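Review: Hukeo countertop water flosser, after 16 weeks

I bought the Hukeo to replace a cordless unit whose battery no longer held a charge. It has been used twice a day since April, by two adults, on moderately hard tap water. A manual toothbrush stayed in the routine throughout, and the flosser was always used before brushing.
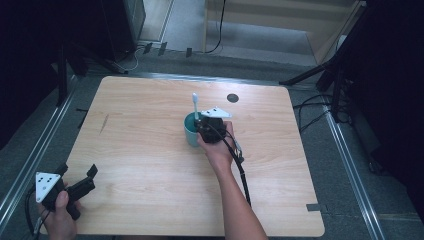 ## Pressure and tank

There are ten settings. The lowest three are usable on sore gums; I settled on six. The tank holds 300 ml by my kitchen scale and lasts one full session at that setting, with a little left over. At nine and ten it runs dry before the lower back teeth.

The pump pulses evenly and does not fade as the level drops. Noise is the weak point – with the door shut it can still be heard in the next room.

## Cleaning

The tank lifts off and fits a dishwasher rack. The hose does not detach, so scale has to be flushed out with diluted vinegar. I do this monthly. Toothbrushes are stored upright in a mug, well away from the spray.
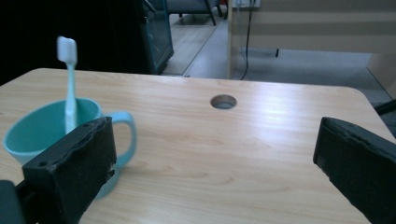 One reader, who has the older Hiltano model, wrote that the fixed hose was what finally failed on theirs, splitting at the collar in the second year. Mine shows no wear there yet, but the collar is the same style and I would check it.

## Verdict

Good pump, average tank, poor hose design. Recommended at the sale price. Replacement tips come in packs of two and click in firmly.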